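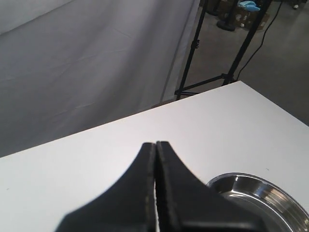

White top, matte, with the steel bowl on it.

Jurkier table in white - review after a few months
Posted by Ismail Morsy, May 22, 2025

Bought this in October to replace a glass one I hated. Paid 774 with delivery, came from Hindonel, two boxes, one a bit crushed at the end but nothing inside was hurt.

Assembly: fine. 12 bolts, one hex key, took me an evening with a break for food. Instructions are all drawings and step 4 is printed upside down from how you'd be standing. Get a second person for flipping it over. I didn't, my back knew about it.

The top is the reason to buy. Smooth, no shine, so no glare off the window in the morning, which was my main gripe with the glass. Fingerprints don't show. Crumbs do. Coffee wipes off if you get to it the same day, turmeric does not, I have a small yellow spot near one corner that I've stopped scrubbing. Tried baking soda, tried the spray, whatever.

Metal bowls - I was worried about these. I mix dough and salad right on the table and drag stuff around alot. One faint gray line so far, came off with a damp sponge. Wouldn't drag a cast iron pan on it though.

Corners are the weak point. Pretty pointy. I've caught my hip twice. If you have small kids get the stick on bumpers or look at the Jirkach one, my sister has that and it's rounder, but it wobbles more and the white is kind of bluish.

Wobble on mine: none at first, a little after the winter. Retightened the legs, gone.

Also looked at the Kneževič, solid and really nice but too long for my kitchen and teh wait was silly.

Would I buy it again, yes. At full price, maybe not, wait for a sale. Four stars, one off for the corners and the turmeric.

Will update if the spot ever comes out.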